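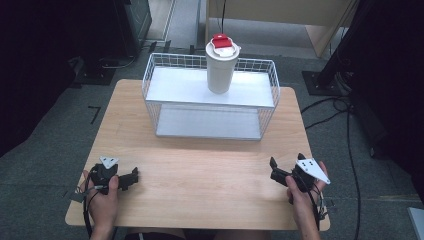

Home Forums Teaching and Teleop New posts Search Log in

Hand-held grippers or remote control for a two-handed shelf task?

kettlewell
I'm trying to settle how we collect demonstrations for a small job: cup on and off a wire shelf, two hands, one table. We have a pair of hand-held grippers and we also have access to a leader-follower rig from Marsden. I've done 160 demonstrations with the hand-helds so far and trained once on them. The policy gets to the cup reliably and then fumbles the lift. My colleague thinks we should bin the lot and start again on the rig, on the grounds that the robot's own arms would be in every recording. I'd sooner not. Has anyone done both on the same task?

ramp_angle
Both, last year, for a sorting job. Remote control was slower for us by a long way and people got tired. The data was cleaner though. With the hand-helds you can do things with your wrist that the arm can't follow, and you don't find out until you replay it. Have you replayed any of yours on the real arm?

kettlewell
Only a handful. They went through, apart from one where I'd reached across myself.

Hongmei Ye
I would check the pads before arguing about the method. If the fumble is at the lift, the grip is the first suspect. What state are the fingers in, and are the ones on the robot the same age?

kettlewell
Fair question.

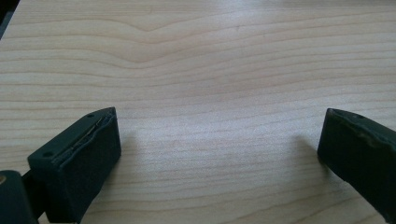
The robot has a newer set, fitted in February, and I hadn't given it any thought until you asked. I've been treating the pads as the same part because they came in the same order from Puris. But the strip along the top edge of my left finger is frayed and lifting, and the right one has a scuffed band across the middle. So I may have been learning to squeeze harder than the robot needs to, or gripping lower down to get past the worn bit. I can't tell which from memory. The table has a bright patch of glare between the fingers as well, which I'd like to get rid of while I'm at it.

Hongmei Ye
Change both pairs on the same day and write it in the log. We lost 500 demonstrations to exactly this. The gripper width readings no longer meant the same thing on the two sides.

oddsocket
I'd leave the glare alone. If the robot is going to work under those lights then record under those lights. People tidy up the table and the lamps until it looks like a catalogue and then wonder why it falls over in the next room.

ramp_angle
Disagree. Varied light is useful. One fixed patch of glare in every recording isn't variation, the model can just learn where it is. Move the table a bit between batches if you don't want to touch the lights.

oddsocket
Moving the table I can live with.

kettlewell
Back to the method, as I have to tell people something. My worry with remote control is the shelf. Holding the grippers myself I can feel when a finger touches the wire and back off. Through the rig I get nothing, I'm going by the camera view alone. 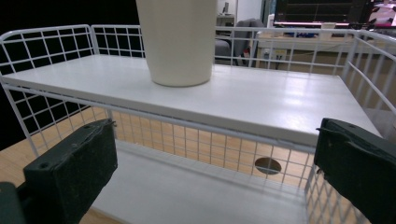 I also tend to come in at a different height depending on whether I'm standing or sitting, and I suspect that matters more than I've allowed for. On the rig the start pose is fixed, so that problem would go away, but I'd be swapping it for slower and more hesitant approaches.

ramp_angle
Hesitation does get copied. We had an arm that stopped short of every bin and waited, because the operator always did. Took 700 fresh runs to get it out.

Hongmei Ye
That is an operator problem and can be trained out in a morning. I still prefer remote control for anything near a fixed frame. You see what the robot will see and you cannot cheat by feel. By your own account you are using information the policy will not have.

kettlewell
Hadn't looked at it that way. Though the backing off does show up in the hand path, so some of it must get through.

Hongmei Ye
Some of it. The reason for it does not.

lowgear77
We run the Oletti wrist cameras on hand-helds and have 3000 demonstrations across four tasks, no remote control at all. Works fine. What helped was a fixed start – both grippers on the table, fingers facing each other, count to two, then go. It makes trimming easier too. Stand or sit, pick one.

oddsocket
Seconded on the fixed start. I'd also drop any run where you bump the shelf and it moves.

kettlewell
All right. Plan is new pads on both sides, fixed start, standing, and a small batch on the Marsden rig to compare against. Same cup, same shelf. I'll keep the old 160 to one side for now and train with and without them.

ramp_angle
Replay more of them on the arm before you train anything.

kettlewell
Will do. The arm is booked until four so it'll be this evening.

Reply Watch thread Back to Teaching and Teleop Stillero Forums Contact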